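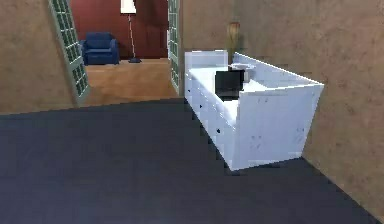

Posts > House > Moving

Measuring up before a move

4 minute read

We got the keys to the flat on Imrie Road in August and I spent the first evening there with a tape measure and a notebook. It was the most useful thing I did in the whole move, and I nearly skipped it.

The last time I moved, I trusted the agent's floor plan. It gave the bedroom as one long rectangle. It left out the chimney breast, and the wardrobe spent two years in the hall as a result. This time I drew each room myself, badly, on squared paper, and wrote every length in centimetres. Mixing feet and metres is how I once bought a blind that would have suited a bus.

I started with the doors. The front door of the building is wide enough for anything we own. The flat's own door is narrower, and the turn at the top of the stairs is narrower still. The longest thing we had to get round it was the old settee, at 186 cm. Sugeng Majimbun, who was helping, said to measure the turn corner to corner as well as across, and to take the height of the ceiling there in case we had to stand it on end. We did have to stand it on end.

Next came sockets and radiators. I marked both on the plan, along with the side each door opens on and how far it swings. The living room has one double socket, on the wrong wall. That settled where the television would go and, after some argument, where the seating would go too. We moved paper cut-outs about on the kitchen worktop for an hour. Faizal Pangaribuan wanted everything facing the window. I wanted to be able to walk from the door to the kitchen without turning sideways. We ended up with the gap I wanted and a view of about half the window.

The removal quotes were all over the place. I asked three firms and the cheapest was Buseo, but their price was for the ground floor only and the stairs were extra. Utitz wanted a list of every item before they would say anything. We went with Prodmont in the end. They charged £1,059, which was more than I'd hoped, but it included the stairs, the wrapping and taking the wardrobe apart. They didn't put the wardrobe back together. I hadn't asked.

I packed 134 boxes and numbered them all. The list was in the notebook, with a line for each box and the room it was meant for. If I did it again I would write the room on two sides and the top, as the movers stacked them with the labels to the wall. Seven of them are still taped up under the bed. One is down on the list as "cables, misc, do not throw", in my own handwriting, and I can't think what I had in mind.

The other job I'd do earlier is the floors. We moved in first and then decided the bedroom boards needed sanding, so everything in there had to go into the living room for four days. Dust got under the door and into the cutlery drawer. If you have even a couple of days between getting the keys and the van coming, do the floors then. Painting can wait and can be done a wall at a time.

I've kept the squared paper. It lives in the drawer with the boiler manual, and I used it again last month when we were looking for a bookcase. The alcove by the kitchen is two centimetres narrower at the top than at the bottom, so we are still looking.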